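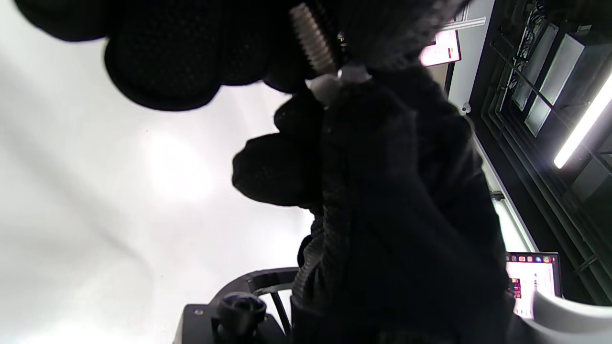 Cómo montar un maratón de cine clásico en casa sin que la gente se te duerma

22 de septiembre de 2020
Por Hervé Caron

En agosto organicé mi tercer maratón de musicales antiguos y por fin me salió bien, así que os cuento cómo lo hago ahora (el primero fue un desastre, siete horas de blanco y negro y mi cuñado roncando).

Lo primero es elegir poco. Yo tengo 631 títulos apuntados en una libreta y la tentación es ponerlos todos, pero con 3 películas vas sobrado. Suma las duraciones antes de invitar a nadie. Si una pasa de 121 minutos, va la primera, que es cuando todo el mundo aguanta.

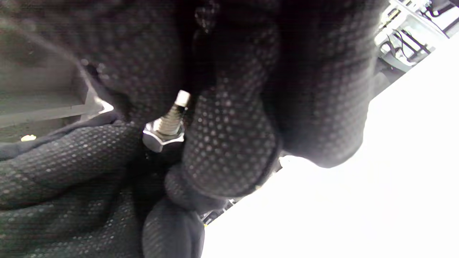
Luego el orden. Después de la larga pongo siempre algo ligero, con mucho baile, y dejo para el final la que más me gusta a mí, ¡que para eso pongo la casa! Entre una y otra, descanso largo para cenar, y en el segundo hueco solo café.

Ojo con las copias: míralas enteras unos días antes. A mí una me saltaba justo en el número final, y tuve que tararearlo yo.

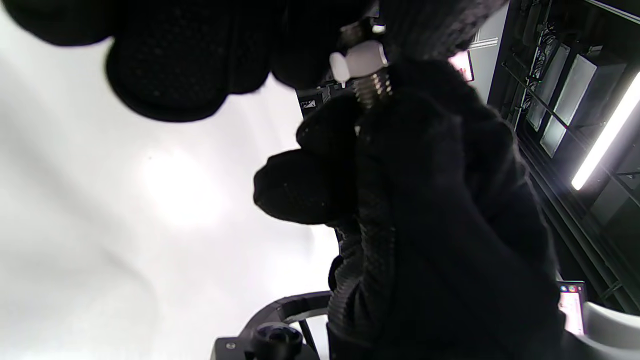 El sonido importa más que la pantalla. Estas películas suenan bajito en los diálogos y de repente entra la orquesta y tiemblan los vasos. Yo dejo el volumen en 60, activo el modo noche y no lo toco más. Los subtítulos, puestos siempre, incluso si van dobladas (las canciones casi nunca lo están).

Y prepara una hojita con el reparto y el año de cada una. Se tarda nada y luego te ahorras lo de «¿y este quién es?» cada cinco minutos.
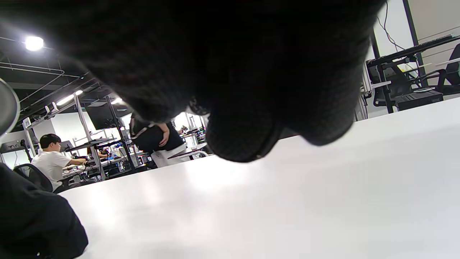
Una mesa blanca, con gente al fondo.

Si os animáis, contadme en los comentarios qué tres pondríais. Yo ya estoy dándole vueltas al de Navidad.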